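Progress report to the Hjaltadóttir Fund
Project: Drinking water habits in Walthorpe and Homley
Date: 2019-06-21

Summary of the period

Since our last report in December we have finished the household visits in Walthorpe and started the visits in Homley. The work in Walthorpe went according to the plan. In Homley we are behind by two weeks, for reasons which are explained further down. The spending is inside the budget.

As you will remember, the project wants to learn why many older residents drink very little water during the day, and whether simple advice at home can change this. We visit each household three times. At the first visit we ask about daily habits, at the second we give the advice, and at the third we ask again.

Walthorpe

We visited 59 households and 50 of them completed all three visits. Of the nine which did not complete, most had moved to live with family. In the last interviews, 40 households told us that they now drink water with every meal. We are pleased with this number, but it is based on what people say, and we should be careful with it.

The advice that people liked best was also the most simple one: keep a pitcher and a cup in the room where you spend the afternoon. The printed leaflet was less popular. Several residents found the letters too small, and we have ordered a new version with larger text.

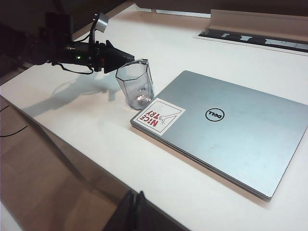 Does the project pay for the cups and pitchers?
The households use what they already have at home, and the grant covers only the visits, the printing and the training of the visitors.

Homley

The visits in Homley began later than we wanted. The bus line between the two towns was changed in spring, and our visitors could not reach the streets on the north side before noon. We have now agreed with the Bravon health center that they lend us a room two mornings per week, so the visitors can start from there. Until today 15 households have had their first visit.

We also noticed that the questionnaire is too long for many people in Homley. The part about tea and coffee takes much time, and people become tired. We would like to make this part shorter, from one page to half a page. The questions that we need for comparing the two towns will stay the same. Please let us know if you have any objection to this change.
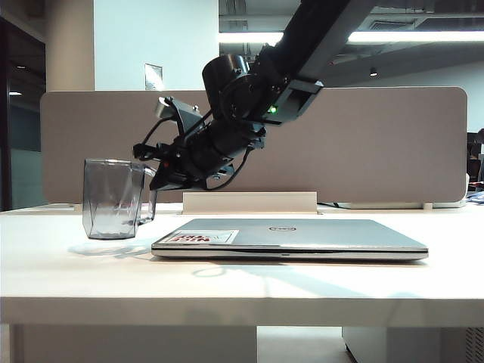
Iker Sepúlveda
Project Coordinator

Budget and staff

The cost of travel is higher than planned in Homley and lower than planned in Walthorpe, so the total is almost equal. One visitor left the project in spring and her replacement has completed the training. We do not ask for additional money in this period.

Next steps

We will finish the first visits in Homley and begin the second ones with the new leaflet. The Walthorpe interviews will be typed and checked during the summer. The next report will be sent to you in December, together with the receipts for printing.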